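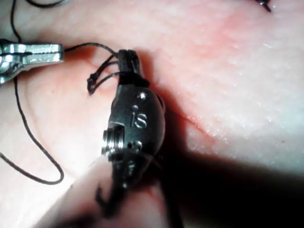 Banc de suture, galerie de l'atelier de Filton

Exercice de points séparés sur peau synthétique, mis à jour le 24/4/23. Relecture technique : Beathag Cowie. Préparation des supports et des fils : Rostam Babaei. Référence : Clusar 656.

Enroulement du fil
Fil noir, plusieurs tours serrés sur la partie étroite de l'instrument. Le boîtier, en métal sombre, porte l'inscription « is ». À gauche, le mors plat d'une pince métallique.

Consigne de la fiche Mac Mathúna : garder le brin libre court, 15 mm au maximum, et serrer à plat. Un brin plus long se prend dans les boucles au moment du passage. Les tours se forment à distance du support ; on ne redescend vers la plaie qu'une fois la boucle refermée sur le brin.

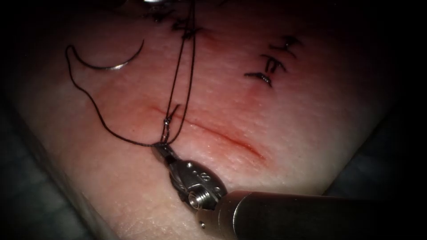 Reprise du fil près de l'incision
Incision rectiligne, trait rouge fin, coloration diffuse plus marquée vers l'extrémité inférieure droite. Le mors tient un court segment de fil à côté de l'extrémité gauche de l'incision. L'aiguille courbe est posée sur le support, fil attaché. Trois points séparés sont terminés dans la partie supérieure droite.

L'aiguille se dépose toujours à plat, hors de la zone de nouage, et se reprend au tiers postérieur. L'écart entre deux points est fixé à 7 mm sur ce protocole. Les brins se coupent après contrôle de la tension, jamais avant.

Matériel
Support : peau synthétique Ukov, lot 127, surface à grain fin. À conserver à plat, à l'abri de la lumière. Un support dont les bords de plaie se déchirent à la traction est retiré de la série.

Prochain ajout à la galerie en juin : surjet simple, même support, même fil.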